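Minutes -- Gripper Fault Review, Tube Transfer Work

Present: Shigeru Mizuno (chair), Vanderleia Rocha (minutes), two operators from the morning shift, one from the afternoon shift, Videck service representative by phone for items 2 and 3
Apologies: Onishi bench team

The meeting opened at 9:15. The notes from the previous review were accepted with one correction: the spare jaw pads are kept in the Serkov cupboard, and the earlier notes had them in the tool crib.

1. The fault

Mizuno read out the fault entry. An operator was moving a glass tube out of the plastic rack with the right hand-held gripper. The jaws kept closing after the trigger was let go. The tube broke at the rim and a piece went onto the operator's sleeve. There was no cut. Work stopped and the table was cleared before anyone touched the tools again.

Rocha went through the log after the stop. It holds 2,006 tube transfers since the jaw pads were last replaced. In 33 of them the recorded jaw position lags the trigger, and 6 of those 33 were long enough that the operator should have felt it. Only one was reported. The morning operators said a small lag feels the same as a pad slipping on glass, and they had been putting it down to that.

The afternoon operator asked if the left gripper shows the same thing. Rocha said all 33 are on the right gripper.

2. Cause

The Videck representative had looked at the log beforehand. Their view is that the return spring in the right gripper is weak and the trigger sensor is reading late on top of it. Either one alone would be hard to notice. They want the unit back to confirm. Mizuno asked if the cable could be involved, as it bends at the wrist all day. Videck said a bad cable would more likely give dropouts, and there are none in the log, but they will test it with the unit.

Rocha raised the lean of the tubes. The holes in the orange rack leave enough play for a tube to sit at an angle, and when a jaw comes in on a leaning tube one pad touches first. Mizuno agreed this should be written down but did not want it recorded as the cause. The jaws should open when told to, whatever the tube is doing.
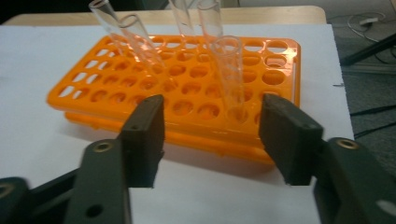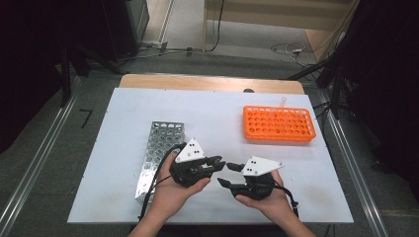
Orange rack and black-jawed grippers at the transfer table.

Hemura, April

3. Decisions on equipment

The right gripper is out of service and goes back to Videck with its cable. Videck will send a loan unit. No date could be given on the call. Until the loan unit arrives the work continues with the left gripper only, and two-handed tasks are suspended.

The left gripper gets a new return spring anyway. Mizuno to fit it.

There was a discussion about switching to plastic tubes for the time being. The morning shift was in favor. Rocha said the recordings made so far all use glass and mixing the two would mean keeping a second set. It was agreed to stay with glass for recorded work and use plastic for practice and for any checks on a repaired or loaned gripper.

The metal rack was mentioned. The afternoon operator finds it harder to work from when the overhead lights are on because the top throws glare. Onishi has a matte one that they may be willing to trade. Rocha to ask.

4. Working practice

Agreed, with effect from the next shift:

Before the first transfer, each gripper is opened and closed ten times with nothing in the jaws. If it sticks once, it is not used.

Safety glasses and cut-resistant sleeves at the table. Sleeves were optional until now. One operator objected that the sleeves catch on the trigger guard -- Mizuno will order the shorter type and the current ones are to be worn in the meantime.

Any lag, slip or odd feel goes in the fault book, including the ones that clear up by themselves. The operator does not need to decide what caused it.

If a tube breaks, both grippers are put down and the glass is picked up with the brush and pan. Jaws are not to be used to pick up glass.

5. Log alarm

Rocha can set the logging software to sound a tone when the jaws lag the trigger. She has tried it on the old recordings and it catches the six long ones and most of the rest. The shifts asked for it to be quiet enough not to make people jump while holding a tube. She will bring a version to the next meeting.

6. Other business

The glass bin is full. Mizuno to arrange collection.

The fault book needs a pen on a string.

Meeting closed at 10:05.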